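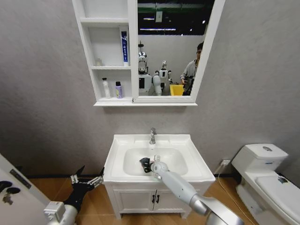 El lavabo blanco y el paño gris

En el país donde nací, el lavabo se limpia el mismo día que se limpia toda la casa, una vez, con mucha agua, y después se olvida. Cuando llegué a Rurnimton aprendí otra costumbre: pasar un paño cada mañana, dos minutos, antes del café. Al principio me pareció exagerado. Ahora llevo varios años haciéndolo y me gusta tanto que voy a dedicarle una entrada entera, con perdón de los lectores que vienen aquí por las recetas.

Escribo también por una razón de idioma. Durante mucho tiempo confundí las palabras de este rincón de la casa. Decía "lavadero" cuando quería decir "lavabo", y a la repisa le llamaba "el estante pequeño sin pared". Para limpiar un lavabo en español hace falta un vocabulario que no se enseña en los cursos: el rebosadero, el caño, el sifón, la jabonera. Mi diccionario de bolsillo, que tiene 602 páginas, trae "sifón" solamente como botella para la bebida. Las demás palabras las aprendí en la ferretería Cattaneo, señalando con el dedo.

Empezar por arriba

Mi primer error fue de orden. Limpiaba el lavabo, lo dejaba brillante, y después abría el grifo para enjuagar el vaso, o movía un frasco del armario y caía polvo en la porcelana. Entonces tenía que volver a empezar. Ahora empiezo siempre por el armario del espejo, que está colgado encima.

El armario tiene a la izquierda unos estantes abiertos y a la derecha el espejo, con su marco blanco. Los estantes abiertos son bonitos y son también un problema, porque todo lo que se pone allí se ve. He probado con muchas cosas y he llegado a una regla muy sencilla: en los estantes queda solamente lo que se usa cada día. La caja alta y estrecha de la pasta de dientes, que es blanca y azul. Abajo, un frasco blanco de cuello fino y otro más bajo, de color lila. Y alguna cosa pequeña y clara que casi no se distingue del fondo, de tan blanco que es el mueble.

Lo demás lo guardo en una caja de cartón en el pasillo: las muestras de los hoteles, el hilo dental de reserva, un champú que compré por el olor y que me dejaba el pelo como la paja. Hice la selección en el mes de mayo y tardé una tarde. Fue más difícil de lo que pensaba. Yo soy de las personas que guardan el último centímetro de cada crema.

Para los estantes uso el paño casi seco. Levanto cada frasco, paso el paño por debajo y lo vuelvo a poner en su sitio. Los frascos dejan un círculo en el estante, sobre todo los de jabón líquido, y si se deja mucho tiempo ese círculo se endurece y hay que rascar. Con la uña funciona mejor que con cualquier herramienta.

El espejo lo limpio después, con otro paño. He leído muchas opiniones sobre el papel de periódico y no estoy de acuerdo con ellas: deja pelusa y los dedos quedan negros. Yo echo poca agua con unas gotas de vinagre, de arriba hacia abajo, y seco en seguida. El borde inferior del marco es el lugar donde se queda la gota. Hay que mirarlo siempre, también cuando se tiene prisa.

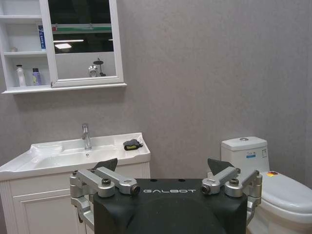
La parte de la porcelana

El lavabo tiene la superficie ancha, blanca y brillante, con las esquinas redondeadas. En la encimera hay un hueco poco profundo, moldeado en la misma pieza, para poner el jabón. Este hueco es lo más sucio de todo el baño, aunque el nombre de jabonera hace pensar lo contrario. El jabón se ablanda, se mezcla con el agua y forma una pasta que parece queso. Yo ya no dejo la pastilla allí. Compré una rejilla en Plumgate, en la calle de los almacenes, y el problema se ha reducido mucho.

Para la porcelana he usado varios productos. El que más me gusta se llama Walel y viene en polvo, en un bote sin ninguna gracia. Se pone un poco sobre el paño mojado, se frota en círculos y se enjuaga. El primer bote me duró tanto tiempo que olvidé dónde lo había comprado. Probé también un producto en gel, más caro, con un olor a pino muy fuerte, y no vi ninguna diferencia en la porcelana. En mis ojos sí, porque me lloraban.

Hay quien usa estropajo verde. Yo no lo recomiendo. El estropajo hace rayas muy finas que no se ven el primer día, y después la suciedad se agarra a ellas. Mi lavabo anterior, en el piso 405 de un edificio muy alto, lo estropeé de esta manera en un solo invierno, y cuando me mudé tuve que pagar una parte de la fianza. Desde entonces solo paño.

El grifo y el agujero pequeño

El grifo es cromado y sobre él se nota todo: los dedos, las gotas, la pasta de dientes. Lo froto con el paño mojado, primero la base, luego el caño hasta la punta. En la boca del caño se forma un anillo de cal. Cuando está muy blanco, envuelvo la punta con un trozo de tela empapado en vinagre y lo dejo media hora. Después sale solo con pasar el dedo.

En la pared interior del lavabo está el rebosadero, que es el agujero pequeño y redondo por donde se va el agua si se llena demasiado. Tiene un aro fino de color cromado y por dentro tres radios, como una rueda pequeña. Durante años no lo limpié nunca, ni sabía que se podía limpiar. Un día olía mal el lavabo y yo eché la culpa al desagüe, compré un líquido, luego otro más fuerte, y el olor seguía igual. Venía del agujerito. Ahora meto entre los radios un bastoncillo de algodón una vez al mes y echo un vaso de agua caliente con bicarbonato, muy despacio.

El paño

He dejado para el final lo más importante para mí. El paño tiene que ser de microfibra, gris o de otro color oscuro, y no muy grueso. Los blancos se ponen feos a la segunda semana y uno se desanima. El mío se arruga bien en la mano, llega a las curvas y no suelta pelo. Al final de la limpieza lo escurro y paso una última vez por el fondo, sin producto, solo para recoger el agua.

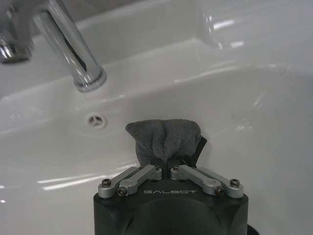
El paño gris sobre el fondo del lavabo, con el rebosadero a un lado.

Hay que lavarlo aparte, sin suavizante. El suavizante tapa la microfibra y entonces el paño solamente empuja el agua de un lado al otro. Yo tengo cuatro y los cambio cada dos días. Cuando uno está ya muy gastado lo paso a los zapatos, y de los zapatos va a la bicicleta.

Una lectora me preguntó hace tiempo si secar el lavabo cada mañana no es una manía. Puede ser. Pero con el agua tan dura de Rurnimton, si no lo seco, por la tarde ya están las manchas blancas en la porcelana y tengo que sacar otra vez el bote de polvo. La próxima entrada será de nuevo de cocina: tengo un kilo de membrillos esperando en la mesa.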